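Updated 13 March 2025, mostly to take back what I said about baby oil.

# Keeping the getting-ready corner in working order

Most of these tips concern the square yard of bathroom where people make themselves presentable. Ours serves two adults and a teenager of 16 who has opinions about eyebrows. None of it will make you better looking. It may stop your towels from looking like the Shroud of Turin.

## Foundation on towels

Scrape off what you can with the back of a butter knife, then work in a drop of plain dish soap with dry fingers. Dry is the part people skip. Water first spreads the stuff sideways and you end up with a larger, paler stain and a bad mood. Leave the soap for 17 minutes (fine, 15, but I always forget), rinse from the back of the cloth, and wash as usual. Check before it goes in the dryer.

Long-wear foundation is another matter. It was built to survive weddings and it will survive you. Rubbing alcohol on a white cloth, dabbed, gets most of it out of cotton. Test a corner on anything colored.

I bought a set of dark gray Wovico washcloths just for taking makeup off. They hide everything, including the fact that they need washing. Put them on a schedule.

## Brushes

Wash brushes you use for liquids every week, and the powder ones when you remember them with guilt.

- Lukewarm water, a dab of mild shampoo, and the palm of your hand. The textured silicone mat is nice but your palm came free.
- Keep the metal collar above the water. Glue lives in there, and once it softens you will be wearing the bristles.
- Squeeze in a towel, reshape, and lay flat with the heads hanging over the edge of the counter.
- No hair dryer. I have done it. The brush looked like it had heard terrible news.

Sponges: wet, soap, squeeze, repeat until the water runs clear, then let them dry out in the open. If you find dark specks that don't wash out, throw it away. I don't care what it cost.

## The mirror

A foggy mirror can be put off for a few days with a smear of shaving foam, wiped on and buffed until it vanishes. Buff longer than seems reasonable. Keep it off the edges, where moisture gets behind the silver and leaves those black creeping spots.

For hairspray, use alcohol on a lint-free cloth before any glass cleaner. Glass cleaner alone just gives the hairspray a shine.

The magnifying mirror needs no maintenance beyond a cover. Ours is a Diekmann, and I keep a shower cap over it, which protects the glass from dust and me from my pores before breakfast.

## The light

If your face looks one way at home and another way at work, blame the bulb. A single ceiling light throws shadows under the eyes and chin and adds ten years, and you will buy cream for them. Put a light on each side of the mirror at face height. Ours are 800 lumens each, which is plenty for our small room - any more and shaving starts to feel like an interrogation. Look for a color rendering figure above 90 on the box and use the same bulb on both sides. Mixed bulbs will have you blending one cheek forever.

## Shelves and drawers

Get the nail polish off the windowsill. Sun fades it and heat thickens it. A drawer is better, standing upright, with a dot of each color on the cap so you aren't rummaging.

Wipe bottle necks with remover before closing, or you'll be opening them with pliers. For a cap that's already stuck, hold it under the hot tap for a minute and twist with a rubber band around it.

Acetone will take the finish off a wooden shelf faster than it takes anything off your nails. I know what it did to the Uvwood one in our hallway. Work on an old plate.

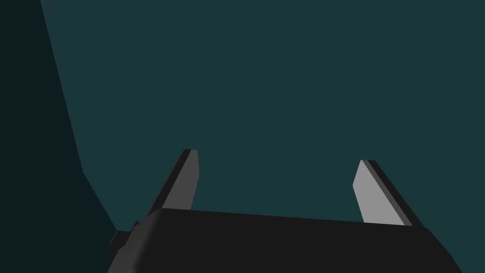 Driss Ashour disagrees about the drawer. He writes that his sister's polish went in one and leaked over an entire set of hair clips, and that he now keeps the bottles in a muffin tin on top of the cabinet, out of the sun. Fair enough. A muffin tin also slides out in one go, and if something spills, it spills in its own cup. I've stolen the idea and lost the ability to make muffins.

## Baby oil, a retraction

Last July I recommended baby oil for waterproof mascara. It works on the mascara. It also gets on the pillowcase, and Asmaa Ait Ali lost a silk one that way after following my advice, a purchase from Branadum that had set her back almost $70. Cornstarch on the spot overnight, then a little dish soap, will save a cotton case. On silk, go gently and don't promise anyone anything.

Use a proper remover, wash it off, and give your face ten minutes before it meets the bedding.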